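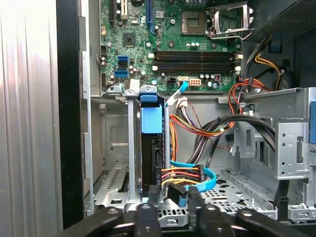 Vol. 8, Page 76

The Wallinon Almanac Gets a Bigger Horoscope Section, and Readers Picked the Topics

If you are the kind of person who flips straight to your sign before you have even poured the coffee, there is good news coming out of Brinlow this May. The Wallinon Almanac, which has been landing on kitchen tables there for longer than most of its readers have been able to read, is giving its horoscope pages twice the room they used to have, and the first of the new monthly columns is already out.

The change started with a reader survey tucked into the winter issue. The editors expected a small stack of replies and got 3614 of them, many with long notes in the margins (one Cancer sent two full pages, front and back, on why the moon deserves its own column). Readers were asked what they would most like to see their sign tackle next, and the winner by a wide margin was how each sign behaves as a houseguest. How the signs handle a long car ride came in second, and how they pack a suitcase was close behind.

So houseguests it is! The opening column has Taurus settling into the good armchair and staying there, Gemini keeping everyone up past midnight with one more story, and Virgo stripping the bed and folding the sheets before breakfast. Scorpio, we are told, has already figured out where you keep the nice chocolate. Pisces will leave behind a sweater and a very sweet thank-you card.

Not every sign was pleased, of course. A few Capricorns have written in to say they do not show up early with a printed schedule, though at least one of those letters came with a printed schedule attached.

Alongside the column there will be a monthly moon calendar, drawn up by the small Hollmann studio over in Nondow, and a letters corner where readers can argue their sign's case. Letters should be kept to one page, please, and that includes you, Cancer.

The expanded section is in the current issue, on sale now at newsstands and grocery stores in Brinlow and Nondow. The car ride column follows next month, starting with Aries, who will be driving.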